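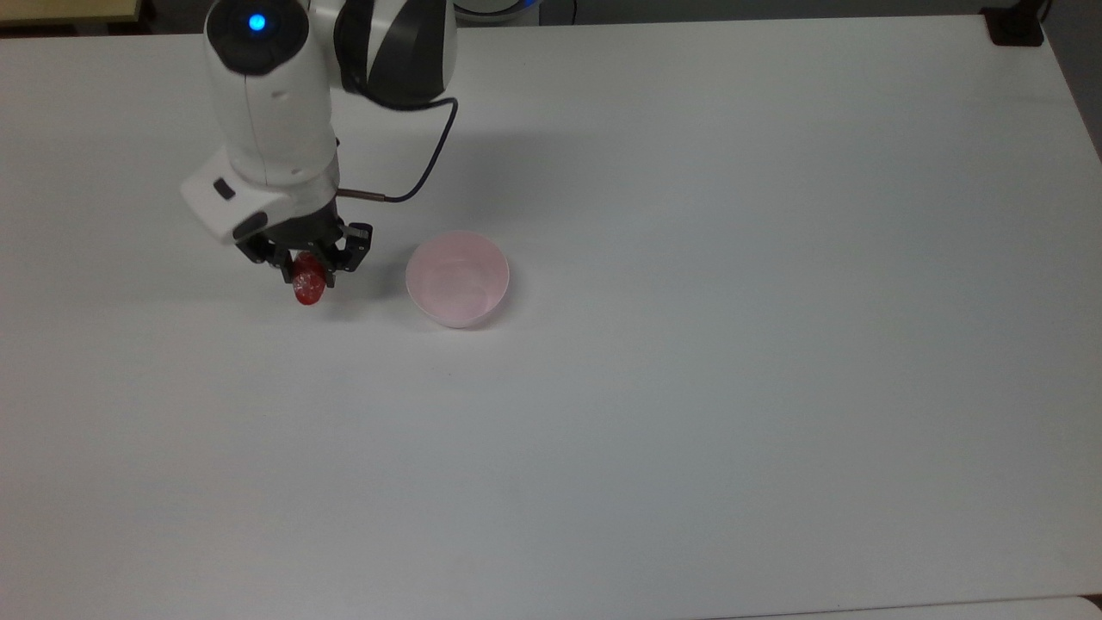 Blažena Vondráček（Fluvden 展示・写真ページ担当）

2018年12月4日

白いテーブルと、器ひとつ。冬の写真ページは、この一枚から始めることにしました。

いつも見てくださっている方も、たまたま迷い込んでくださった方も、ようこそいらっしゃいました。五月のページは花瓶やら籠やら布やらでずいぶんにぎやかになってしまって、あれはあれで作っていて楽しかったのですが、今回は思いきって静かなほうへ振りました。テーブルの上をすっきりさせると部屋の気分まで変わる、という話を前からゆっくり書いてみたかったのです。お茶でも淹れて、のんびりおつきあいください。

【白い天板のこと】

大きくて、平らで、つやを抑えた白です。よく見るとほんの少しだけ灰色がかっていて、わたしはこの「ほんの少し」がたいへん気に入っています。真っ白な台というのは、昼間に見ると目が疲れてしまうことがあるのですけれど、このくらいの白なら長く向かっていても落ち着いていられます。

台はFlivbergという名前で呼んでいます。届いた日に、同僚のConcetta Messinaさんとふたりがかりで部屋に入れたのですが、入口の角を曲がるところで一度あきらめて、廊下に立てかけたままお昼を食べに行きました（戻ってきたら、すっと入りました。おなかがすいていると何をやってもだめですね）。窓に寄せるか、壁につけるかでも半日ほど話し合って、最後はどこからでも手が届くように、まわりをぐるりと空けて置くことに落ち着きました。椅子を引くときに壁にぶつけないで済むのは、思っていたよりずっと気持ちのいいものです。

【光のこと】

写真の上のほう、真ん中あたりがわずかに明るく、右下の隅へ行くにつれてやわらかな灰色になっていきます。白いものを白いところで見るときは、こういう小さな濃淡がごちそうだと思っています。前のページに「白ばかりで眠たくなりませんか」というお便りをいただいたことがあって、そのときはうまくお返事ができなかったのですが、今ならこの右下の隅を見てください、とお答えしたいです。

家で同じような雰囲気にしたい方は、まず真上の強い照明を消してみてください。それから、壁のほうへ向けた弱めの灯りをひとつ。わたしの家の台所は北向きで、冬の午後などはもう三時前から心細い暗さになるのですが、灯りを壁に向けるだけで台の上の影がずいぶんおとなしくなりました。

【器のこと】

ひとつだけ、と決めてからが長かったのです。

器の好きな人間に「ひとつ選びなさい」と言うのは、なかなか酷なことだと思いませんか。うちの棚には器が40個を超えて並んでいて、しかもその半分くらいは「いつか使うから」と言いながら、奥で重なったままになっています。今回のためにいったん全部出して、床に並べて、しゃがんだり立ったりしながら眺めました。途中でHrnčiarの店のカタログまで引っぱり出してきて、買いもしないのに器のところを最初から最後まで読んでしまい、夕方になりました。

Concettaさんは最初、ふたつ並べたいと言っていました。大小の器を寄せて置くと親子のように見えて可愛いから、というのです。その気持ちはとてもよくわかりますし、正直に申し上げるとわたしも一度はそちらに傾きました。ただ、ふたつになると目が器と器のあいだを行ったり来たりして、せっかくの天板の広さをあまり見なくなるのですね。それで今回はひとつです。親子の組み合わせは、春のページまで大事にとっておきます。

置く場所は、真ん中を外すのがわたしの好みです。食卓でも、鉢をきっちり中央に据えるとお客さまを迎える顔になりますが、すこし寄せておくと、ふだんの顔のままでいてくれます。家族が新聞を広げる場所も残りますし。

【台の上を片づけるとき】

このページを読んで今晩さっそく片づけようという方がいらしたら、とても嬉しいです。わたしのやり方はごく簡単で、上のものを全部、いったん大きな箱に移してしまいます。郵便物もペンも眼鏡も、充電中でなければ電話も。それからTramelの布を固く絞って、奥から手前へ拭きます。白い台は拭いた跡が出やすいので、そのあと乾いた布でもう一度。

箱の中身は、その日のうちに戻さなくてもかまいません。必要になったものだけ取り出していくと、一週間もすれば、箱に残ったものの顔ぶれがだいたい決まってきます。わたしの場合は、使いかけの付箋が山ほどと、どこの鍵だかわからない鍵が2本でした。鍵はまだ捨てられずにいます。

拭くときに困るのは輪じみで、お茶の跡ならその日のうちにぬるま湯でたいてい落ちます。カレーは、早さが勝負です。これはもう、食べている途中でも立ち上がってください。

【おしまいに】

このページの前の回は、692回も開いていただいたそうです。町の小さな写真ページとしてはびっくりするような数で、Concettaさんは600を過ぎたところでお菓子を買ってきてくれました。ありがとうございます。春のページの器選びは年が明けてから始めますので、こんな組み合わせが見たい、というご希望がありましたら下のコメント欄にどうぞ。お返事が遅いのはいつものことですが、全部読んでおります。

コメント（5件）

みどり茶
灰色がかった白、いいですね。うちは真っ白にしてしまって、夏の昼間は本当にまぶしいです。次に買い替えるときの参考にします。

坂の下の住人
鍵、うちにもあります。三つ。引っ越しのたびに一緒についてきます。

Concetta Messina
ふたつ並べる案、まだあきらめていませんからね。春を楽しみにしています。あと、お昼を食べに行こうと言い出したのは私です。

ころも
カレーのところで笑ってしまいました。うちの台にはもう、黄色い輪がしっかり残っています。何年も前のものでも薄くする方法はありますか？

Blažena Vondráček
ころもさん、古いカレーの跡は、わたしも家の台で負けたままです。晴れた日に窓ぎわへ寄せておいたら少し薄くなったような気はするのですが、台の種類にもよると思いますので、無理はなさらないでくださいね。みどり茶さん、夏の昼間だけ薄い布を一枚かけておくのもおすすめですよ。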